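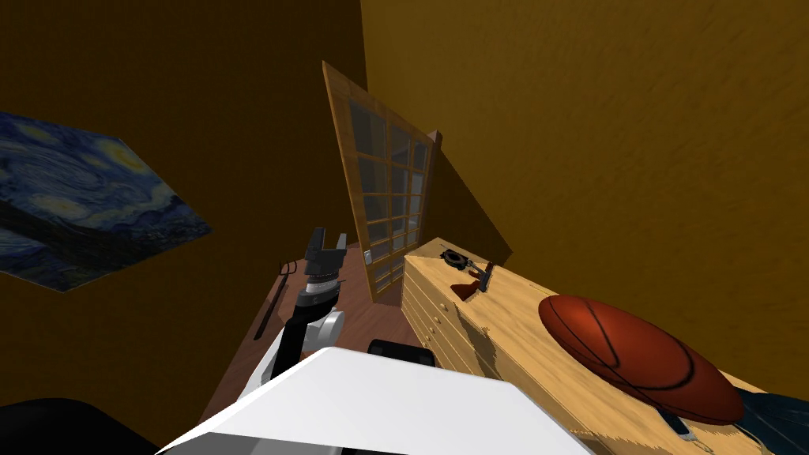

Search this site Enter keywords

Clubs > Engineering > Robotics > Open calls

Call for participants: Pirko simulation project

The Gravlow robotics club seeks four student members for Pirko, a project on object handling by a two-armed robot in simulated rooms. All work is done in software. Places are unpaid and open to anyone enrolled on a full-time course at the Maes campus.

Scope

Participants will write and test control code for picking up, moving and putting down household objects. The current room set includes a long dresser with a basketball and a small red-handled tool on top. The visible arm carries a two-fingered gripper. The ball and the tool are treated as separate tasks, with separate grasp planners. Later rooms will be built by the participants.

Duties

- Run 60 trials per task and log every result, failed grasps included.
- Review the onboard camera view for rendering faults. Jagged edges on furniture are a known fault, listed as ticket 2261.
- Write up the method for one task (2000 words at most).
- Attend a weekly code review. Remote attendance is possible by arrangement.

Requirements

Working knowledge of Python and version control is needed. Some experience with coordinate frames and joint limits is useful – those without it will be given the exercises used in the May intake. No previous work with physical robots is expected. Access to the Flatum computing room is provided, and personal laptops may be used for editing code.

How to apply

Send a one-page statement and a link to one piece of your own code to the club inbox, with "Pirko" in the subject line. Group applications are not accepted. Closing date: June 27, 2025.

Related items
Flatum room booking rules
Notes from the May intake
Gravlow line-following contest: entry form
Pirko trial log template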